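Lumenta Five-Finger Hand
Left and right versions | Fits Trastard and Millach wrists | Evaluation loans available

We have been putting hands on arms at Grodemness for a good while now, and this is the one people keep asking to borrow! The Lumenta is a black five-finger hand with long, rounded fingertips, and it was the easiest of the three we tried this spring to get working on soft things. Toys, towels, bread rolls, bagged salad... if it squashes, we probably had a go at it.

What's in the kit
Hand, left or right
Wrist adapter (say which arm you have when you order)
Power lead and data cable
Spare fingertip pads
Printed quick-start sheet

How it compares
We ran the same pick-and-place routine with the Lumenta, a two-jaw parallel gripper and a suction cup. The parallel gripper is still quicker on boxes and bottles, and if that's all you move, save your money and buy one of those. Suction was hopeless on anything fuzzy. The Lumenta took longer to set up (plan on an afternoon for your first time) but it got hold of odd shapes from odd angles, and that's where it gets fun. Out of 100 tries with plush toys it made 70 clean picks on the default grip settings, before we tuned anything.

Most of the misses were on curved toys lying flat, where a finger slid over the top and didn't get underneath. Dropping the approach height a little helped a lot. So did slowing down the close.

Camera placement
Our tests used a head camera looking down over the work area. It works well, but the hand does cover part of the object once it arrives, so a second view from the side is worth having if you've got a spare camera. Keep your cable slack away from the wrist, too. We learned that one in May.
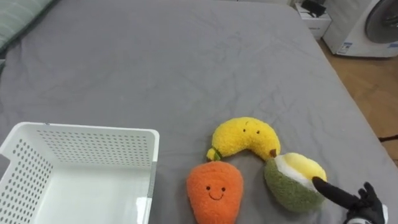
Fingertip on the durian, with the carrot, banana and basket alongside.

Good to know
The fingertip pads pick up lint from plush, so wipe them with a damp cloth between sessions. Let the hand finish its homing move before you send it any commands. The right hand ships sooner than the left at the moment.

Trying one out
Loans run for 3 weeks and include the adapter. Write to Vesela Georgiev at the Grodemness bench with your arm model and what you'd like to pick up. Weird objects very welcome!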